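How to Pack Sandpaper So It Stays Flat and Ready to Use

I love sanding! Give me a quiet Sunday, a pile of old chair legs and a fresh sheet of 80 grit and I'm happy until dinner. What used to drive me crazy was a drawer full of curled sheets with no grit number left on the back, but a little storage fixes that.

What you need: a flat box with a lid, 5 pieces of stiff cardboard, and a marker.

Step 1. Write the grit on the back of every sheet in two corners, so you can tear one off and still know what you have.

Step 2. Sort coarse to fine and slide a cardboard divider between each grit (mine go grit side down, always).

Step 3. Put something heavy on top overnight. A paint can works great!

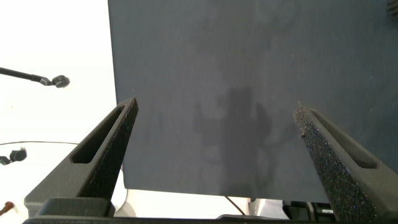 Photo: Tracey Stockdale / Balport

Sheets that have already curled can be saved too. Pull the paper side back and forth over a table edge 3 times, gently, then put them under the weight with the rest. Cloth-backed sheets bounce back even faster. Keep the box off a basement floor, and happy sanding!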